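Notebook, folding bench. Monday, late morning start.

Back on shirts. The towels are finished as far as I'm concerned, and anyone who wants to reopen the question of thirds versus quarters can do it on their own page. Towels have four corners and no opinions. T-shirts have sleeves, a neck, a front that wants to be the back, and a hem that was sewn by somebody in a hurry.

The bag from the Clullirville thrift store got its wash over the weekend. The Hevik powder is used up, so I switched to the box of Wan from the hall closet, which smells like a dentist's idea of a meadow. Everything came out clean and nothing ran, including the red one, which I had been looking forward to blaming for things.

Sorting
Took out anything with buttons. Took out anything with a hood. Took out one item that may have been a shirt in an earlier life and is now a rag with a collar. The rest are plain tees in adult and kids' sizes, and I'm leaving the sizes mixed on purpose. Last time I sorted by size first and then wrote a very pleased note about how even the stacks were. Of course they were even. I had already done the work and hidden it in the sorting.

Fabric matters more than size anyway. The thin jersey ones slide around and the hem curls toward you the moment you let go. The heavier cotton stays where it's put, which makes it the favorite, and I am trying not to let that show when I pick from the pile.

Getting it flat
This is still the slow part, and still the part people skip when they describe how they fold a shirt. Folding is quick. The shirt has to be lying there like a drawing of a shirt before the quick part can begin, and it never arrives that way.

What works for me by hand, in the order I do it:

Find the neck. If you can't find the neck, find the tag, and if there's no tag, give up on front and back and find a sleeve.

Put the collar at the far edge of the table, hem toward you. I had it the other way in the spring notes and every second fold went crooked. Please ignore the spring notes.

Pull the hem straight before touching the sleeves. Sleeves first feels natural and leaves a diagonal crease from armpit to hip that survives everything you do afterward.

Smooth from the middle outward, one pass. Two passes move the whole shirt. Three passes and you are petting it.

Table
The bare wood is better than the felt pad. The felt held the shirts nicely and then went on holding them when I wanted them to move. The pad has gone to the top shelf, next to the other improvements. I wiped the table down first thing and let it dry through a whole cup of coffee, because a damp patch grabs jersey like tape.

The unfolded stuff stays in a tray on the right. I tried a deep bin on Friday's advice to myself and found that a deep bin is where the small shirts go to live. A tray spills a bit but at least you can see what's coming next, and a sleeve hanging over the rim gives you something to grab.

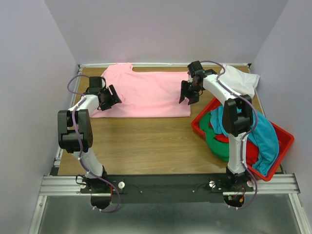 Fold order
Going with sides in, sleeves back, then bottom up to the collar. The Jaltavlow card taped inside the cupboard door says to fold in half lengthwise first, sleeve on sleeve, and then in from the side. I gave that method a fair run this morning. It makes a handsome bundle with one fat edge, and a stack of those leans like a row of people listening at a door. If you alternate the fat edges the stack stands up, but then you have to remember which way the last one went, and I can't be trusted with that after lunch.

Sides in is duller and stacks better. The width comes from the shelf: 14 inches between the uprights, so anything narrower than half of that lets me put two stacks side by side with a finger's room between them. Kids' sizes get there with a single fold on each side. The big ones need a deeper fold, and then the sleeves overlap in the middle and make a lump. I don't have an answer for the lump. Pressing on it makes me feel better and has no effect on the lump.

Stack check at 2 in the afternoon
First stack fine. Second stack fine until I carried it. Lesson, again: one hand under, one hand on top, and don't open the cupboard with your elbow. Refolded the casualties and they went faster the second time, having already been creased in the right places.

For next time
More powder. Not Wan.
Try the long-sleeved ones, once I'm in a better mood.
Find out who is putting socks in the shirt bag. There were socks again, no two related.
Take down the Jaltavlow card or write "sort of" across the top of it.
Leave the tray where it is.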